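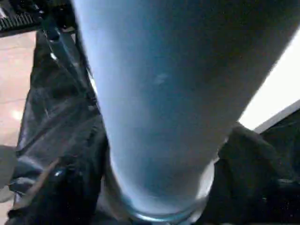
4/2/23

Spent the morning on the handling rules for the Brokness cell. Draft 5 came back from Ileana Bratu with most of section 2 struck through. Her objection is fair. The clause on grip force gave a single upper limit for all rigid drinkware, and a limit of that kind says nothing about where on the object the force is applied. A tapered body held close to the rim behaves differently from one held at the middle. I have split the clause in two: one limit for the body, a lower one for anything gripped near an open end.

Rasmus Jõgi wants the wording to say "shall" throughout. I have kept "should" for the approach angle, where the operator needs some freedom, and changed the rest. A rule that gets broken daily for good reasons will take the others down with it.

Finger coverings. The present text says they must be "in good condition", which no two people read the same way. Replaced with: no split, no loose edge, no fold lying across the contact face when the fingers are closed on the gauge block. Creases elsewhere on the covering are allowed. Inspection at the start of each shift and after any dropped item. Ekow Bonsu asked who signs. The person who runs the first cycle signs.

Lighting is still open. The wrist camera check in section 6 asks for the rim and both fingers to be visible before lift, but has no rule for a background that washes out on one side. Finbarr Breathnach proposes a fixed exposure. I would sooner have a blind fitted and leave the exposure alone, as the Grondmont people did. Left both options in square brackets for the meeting.

Surface marks: agreed that a mark present before handling is written down before the first cycle. Otherwise every scuff gets charged to the gripper, and the wear figures are useless. Added a column to the log sheet.

Afternoon lost to the Hviid comments, mostly numbering. Two of their cross-references point to clauses deleted in June. Answered all but the last, on emergency release with an object in the grip. They want the fingers to open on loss of power. I want them to hold, with a manual release within reach. Neither position is backed by a test. Wrote to Marcelle Langlois at Burkberg to ask for time on the bench.

Draft 6 saved to the shared folder. Section 2 needs reading again with fresh eyes.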